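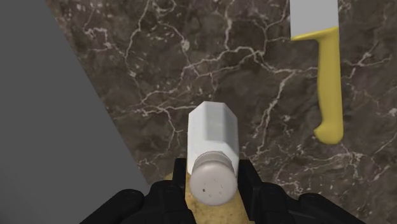 Gripper jams in sim, then "success" gets logged

mudflap_kit
Posted 2024-07-31
Running the Tistska kitchen pack, salt shaker pick. Somewhere in the episode the potato ends up in the grasp along with the shaker. The fingers stall, the force reading jumps to 515, and the arm sits there until it hits the step limit at 600. The log says success. Both times. Is anyone at Atholm testing these before they ship them?

oldrelay
What does the success check look at? If it's only shaker height, then sure, it passes. You could lift the whole drawer and it would pass.

mudflap_kit
Shaker height and "gripper closed." That's it.

pellworth9
Sounds like your approach is off. We run the same pack at Clarkham and I've never seen a double grab. Check your wrist offset before blaming the pack.

mudflap_kit
Offset is stock. I reinstalled to be sure. And have you never seen it, or has your log never told you? Mine didn't tell me either. I only found it by watching the replay.

pellworth9
Fair. I haven't watched replays since June.

oldrelay
So there's the answer to that.

tannic
I don't buy that it's a physics bug. The spawner drops stuff wherever it likes, and if the potato lands against the shaker, any gripper is going to have trouble. A real one would too.

mudflap_kit
A real one would trip a fault at that force. This one keeps squeezing and gets a gold star. People train on these logs.

tannic
A real one SHOULD trip a fault. I've worked with a couple that didn't.

oldrelay
Try the Lu branch. It adds a contact check, so anything touching the fingers besides the target fails the episode. It's slow, around 2 times slower on my box, and it throws false fails on tight counters.

pellworth9
Slow and wrong is not much of an upgrade.

mudflap_kit
I'll take false fails over fake passes. Running it tonight with the same seeds. Not expecting much.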